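Recording Small-Object Sorting Episodes with Two Hand-Held Grippers

Applies to the Livedari task set, group Arroyo (jewelry and hair accessories). Read the calibration page first if your grippers have been dropped or taken apart.

1. Before you record

Charge both grippers and confirm that the clocks agree. A drift of more than 2 frames between left and right makes the episode useless for two-handed training, and the Flomano uploader will reject it.

Wipe the finger pads with a dry cloth. Skin oil changes how thin chains slide, and the policy will learn the slide.

Choose a container with low walls. A box lid works better than a box, as the fingers can come in at a shallow angle without hitting the rim. Put it on the surface you would normally use at home. A made bed, a desk and a rug are all accepted. Do not clear away patterned fabric. The current set has too many plain tabletops.

2. Loading the container

Mix rigid and limp items. Bangles and claw clips are easy to grasp but roll or tip when touched. Chains and beaded strands are harder, and they make up most of the failures in the first 600 episodes. Let a few items overlap. Change the layout between episodes by hand, with recording stopped.

3. Making the pick

Start with both grippers open and outside the container. Move in at a steady pace, close on the item, pause for a moment, then lift. Thin chains should be taken between the parallel fingers near the middle of the pads. A chain caught at the very tip tends to drop during the lift.

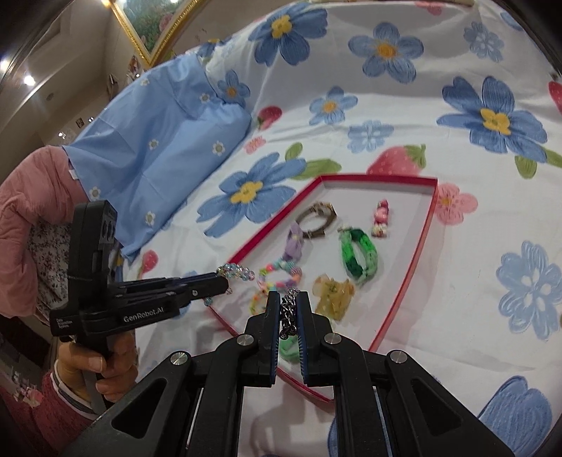 For two-handed episodes, each gripper holds its own item before either one moves to the drop area. Keep the jaws far enough apart that neither hides the other from its camera for long. If a strand snags on another piece, lower it and try again without stopping the recording – recoveries are wanted, provided the second try succeeds. Tag them "retry" afterward.

4. Length and count

An episode should run no longer than 21 seconds. Longer ones are split automatically, and the split often lands in mid-grasp. The target for this group is 1000 accepted episodes across all homes.

5. Checking

Play back the first episode of each session before recording more. Look for:
- jaw width that reads zero while an item is held
- sleeves covering the lens
- items leaving view before release

Zero jaw width on a thin chain can be genuine. Compare it with the video before deleting anything.

6. Upload

Run the Grurkitis script on the session folder, then upload the folder it writes. Keep the raw files until the status changes to "accepted".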